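I have moved the house wines at Kirdale from bottle to bag-in-box for pouring by the glass. The old arrangement lost us almost 60 bottles a year to oxidation, mostly reds opened for one glass and left under a pump stopper.

The white is now Zometti, served at 8°C. The red is Yeh, kept at 18 and no warmer.

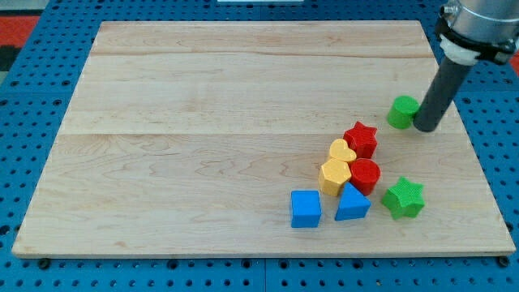

Maple board with coloured blocks, on blue pegboard.

Each box is dated when tapped and finished within four weeks. Carafes are 500 ml, filled to the line. I tried the Clurer tap first, but it dripped, so I went back to the standard one. Sales for August came to 722 glasses. The bottle list is unchanged.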